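3.2 Collection sites and operators

Demonstrations were recorded at 6 sites, all of them in regular daily use. None was prepared beyond clearing enough table area for the task objects. We use Prostalell to refer to the full set of recordings and Wutura to refer to the subset in which two hand-held grippers were used at the same table. The two differ in task mix and in session length, and results are reported separately throughout Section 5.

Each operator received a short practice period before recording, during which data was discarded. Operators were told to keep the task objects inside the view of the gripper camera whenever the hand was moving toward them, and were otherwise free to choose grasp, approach direction and speed. No instruction was given about the background. Bystanders were not asked to leave, and recording was not paused when people entered the room. An earlier collection, carried out in a single closed room, had produced policies that degraded sharply when anything behind the table changed, and the present protocol follows from that result.

A session consists of a mapping pass, a gripper calibration, and a block of demonstrations. In the mapping pass the operator moves the gripper slowly through the work volume and its surroundings, and the resulting video is used to build a sparse map of the site. In the calibration step the fingers are opened and closed fully several times so that finger width can be recovered from the image. Both steps are repeated whenever a table is moved or a camera is remounted. Across all sites, 269 sessions passed the checks described in Section 3.4.

3.3 Relative pose between two grippers

For single-gripper tasks the camera trajectory alone is sufficient, as actions are expressed relative to the current gripper pose. Two-gripper tasks require in addition the pose of one gripper with respect to the other. Localizing both devices in the shared map gives an estimate of this quantity, but the errors of the two trajectories add, and in large rooms the combined error was often greater than the clearance needed for a handover.

We therefore attach a square fiducial marker to a small block on top of the gripper body. When the marker of one device is visible to the camera of the other, the relative pose is measured directly and enters the optimization as an additional constraint. When it is not visible, the estimate falls back on the map. The weight given to a marker observation depends on its apparent size and on its tilt with respect to the viewing camera; observations close to edge-on are dropped.
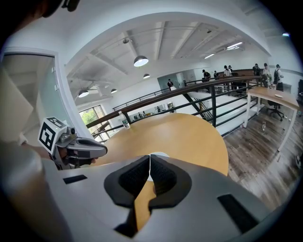 Figure 4. View from one gripper camera during a two-gripper session at the mezzanine site. The marker on the second gripper, at left, is tilted toward the viewing camera. The fingers of the viewing gripper are at the center, over the round table.

The mezzanine site in Figure 4 is among the harder ones for map-based localization. The railing is made of thin repeated bars, and the far side of the room is at a much greater distance than the table. Features on the bars are easily matched to the wrong bar, and features on people are of no use to a static map. Ceiling fixtures and the edges of furniture are more dependable, but the ceiling leaves the view when the gripper is pitched down toward the table. The marker constraint has its largest effect in exactly these intervals.

3.4 Filtering

Recordings were filtered in two stages. The first stage is automatic. A demonstration is rejected if localization is lost for longer than a fixed interval, if the estimated velocity exceeds what the target arm can follow, or if the two trajectories of a pair disagree with the marker measurement by more than the tolerance. The second stage is manual. A reviewer watches the video at increased speed and rejects demonstrations in which the task is not completed or in which an object is moved by something other than a gripper.

The automatic stage rejected 17 percent of two-gripper demonstrations, and localization loss was the most common cause. Without the marker constraint, many of the remaining demonstrations would have been kept with an incorrect relative pose, an error that the manual stage does not detect, as the video itself looks normal. We confirmed this on a held-out group of pairs by disabling the constraint and replaying the resulting trajectories in simulation. Handover tasks failed most often, followed by tasks in which both grippers hold the same object. Tasks in which the grippers work on separate objects were hardly affected.

People in the background were not a reason for rejection at either stage. Image regions containing faces were blurred after localization and before training. We compared policies trained on blurred and unblurred versions of one task and found no difference that exceeded the variation between training seeds.

3.5 Limitations of the protocol

The marker must be seen to be useful, and operators tend to turn the devices away from each other when reaching to opposite sides of a table. In long intervals of this kind the relative pose drifts at the rate of the map-based estimate. A second marker on the side of the body would shorten these intervals, but it adds width to the device, and in trials it touched the table edge during low grasps. We did not adopt it.

The camera view also includes a large part of the gripper body. This region is constant across sites and is masked before feature extraction. It is left unmasked as policy input, where the fingers carry the information about grasp width. The other operator's hand and arm may also enter the view in two-gripper sessions. These are present only in the human recordings and have no counterpart at deployment. We apply no inpainting, and the effect of the mismatch is examined in Section 5.4.

Correspondence and requests for data: see the Wutura project page. Copyright remains with the authors.
Back to top

Related items
Sultik: finger width estimation from wide-angle video
Wako: sparse maps for rooms with moving people
Prostalell data format and loading tools
Supplement: marker placement trials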